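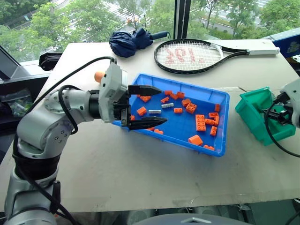 창가 자리, 여름에 다들 어떻게 버티세요?

나무늘보책상
2022년 6월 26일
이사 온 지 얼마 안 됐는데 창이 커서 책상을 창 앞에 딱 붙였거든요. 밖에 나무가 보여서 봄까지는 진짜 좋았어요. 근데 요즘은 오후 두 시만 넘으면 모니터가 하나도 안 보여요ㅠㅠ 블라인드를 내리자니 나무 보려고 고른 집인데 좀 억울하고... 필름을 붙일지, 책상을 옆으로 돌릴지 고민 중입니다. 서향이고 9층이에요.

남향집둘째
책상 돌리세요. 저도 창 정면으로 앉다가 눈이 너무 아파서 창을 왼쪽에 두고 앉는데 훨씬 낫습니다. 오른손잡이면 왼쪽에서 빛이 들어와야 글씨 쓸 때 손 그림자도 안 져요.

Nelton513
저는 돌리는 거 반대요. 방이 좁으면 의자 뺄 자리가 안 나와요. 제가 해봤다가 서랍도 못 열고 이틀 만에 원상복구했습니다ㅋㅋ 그냥 필름 붙이세요. 투과율 30퍼센트짜리로 했는데 나무도 잘 보여요.

남향집둘째
30퍼센트면 겨울에 엄청 어둡지 않아요? 11월쯤 되면 후회하실 텐데요. 흐린 날엔 낮에도 불 켜야 하고요.

Nelton513
겨울 두 번 났는데 후회 안 했어요. 스탠드 하나 켜면 되죠 뭐. 저는 어두운 것보다 더운 게 더 싫어서...

밤샘번역가
필름은 전세면 집주인한테 먼저 물어보세요. 저는 말 안 하고 붙였다가 나갈 때 떼느라 고생했어요. 분무기로 비눗물 뿌리고 플라스틱 헤라로 살살 밀었는데 모서리 끈끈이가 끝까지 안 없어지더라고요. 그리고 유리 종류에 따라 필름 때문에 열 받아서 금 가는 경우도 있다니까 업체에 꼭 확인하시고요.

나무늘보책상
헉 저 전세예요... 금 간다는 얘긴 처음 들어요. 필름은 일단 보류할게요. 혹시 상판 색도 영향이 있나요? 흰색 상판이 너무 반사되는 느낌이라서요.

밤샘번역가
있죠! 흰 상판이 예쁘긴 한데 해 들면 아래에서 빛이 올라와요. 짙은 회색 데스크매트 큰 걸로 깔았더니 눈이 확 편해졌어요.

남향집둘째
매트는 인정. 근데 그건 모니터에 비치는 거랑은 별개라서, 벽이랑 책상 길이부터 재보시고 돌릴 수 있으면 돌려보세요. 돈도 안 들잖아요.

고무나무집사
식물 키우는 입장에서 한마디 하자면 얇은 속커튼도 괜찮아요. 해 셀 때만 치고 해 지면 걷으면 되니까 나무도 볼 수 있고요. 저희 집 고무나무도 그 뒤로 잎이 안 타요. 압축봉에 걸면 벽에 구멍도 안 나요!

나무늘보책상
오 압축봉이면 전세도 문제없겠네요. 속커튼이랑 매트 먼저 사보고, 그래도 눈부시면 책상 돌려볼게요. 길이는 지금 재러 갑니다. 고무나무집사님, 커튼은 흰색으로 하셨어요?

고무나무집사
아이보리요. 흰색은 해 받으면 커튼이 더 눈부셔요ㅎㅎ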